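This site uses cookies to remember your list settings. Accept | Manage

List archive: Amberg Allotment Gardeners
Posted in March, 21:40, by the plot 5 tenant

Dear all,

thank you for the answer on the water question. I quote it here again, so that new members can follow:

> The meter at the Drostus gate showed 1,343 litres for last month.
> Before we pay for a new pipe I would like to hear
> who still fills cans from the tank.

I fill from the tank, mostly in the early morning. My wishes are these:

1. Please leave the tank lid closed. Last summer I found leaves in it, and my can was blocked two times.

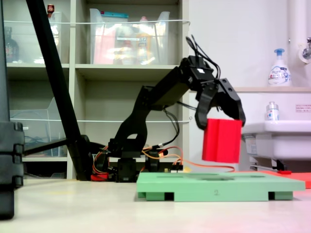
2. The hose should be 50 metres and not 60. The long one lies over the path and I have already fallen on it. I asked in the Paucar shop and they can cut it to our length, but they need one week.

For the beans I would also like to try a slower watering. My neighbour at home puts a clay pot in the soil and fills it in the evening.
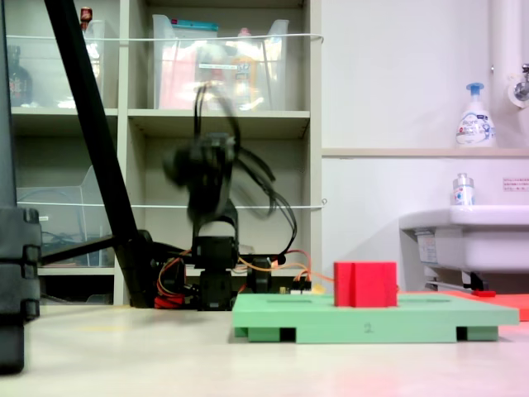
It needs much less carrying, and the soil between the rows stays dry, so the weeds have a harder life. I will try it with two pots first and write to the list in summer.

3. The Vatance tap beside the compost drips again. I have a new washer for it, but my spanner is too small.

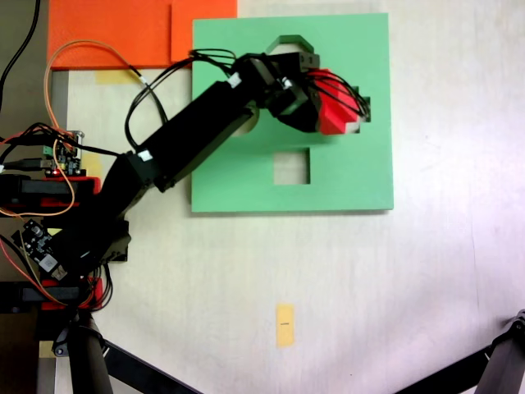
4. Can somebody lend me a bigger spanner? I am on my plot until six most evenings.

With kind greetings from plot 5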